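The drawer of old cables

In our house in Sesden, the cables had one drawer since 2000, and it was full by December. I took out everything and put it on the wooden table, to decide what stays.
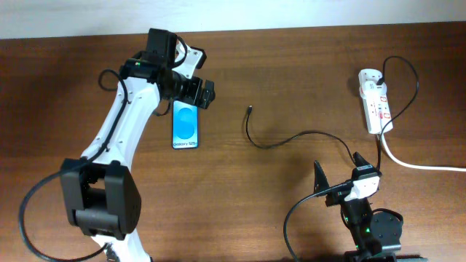 A phone box is a good thing to keep. It is slim, it stands well in a drawer, and one cable fits inside if you wind it slowly. The power strip needs a different place - I hang mine on a hook from Mulik, with the plug down.

I threw away over 13 chargers. The 2 that I kept have a paper label now, with the name of the device.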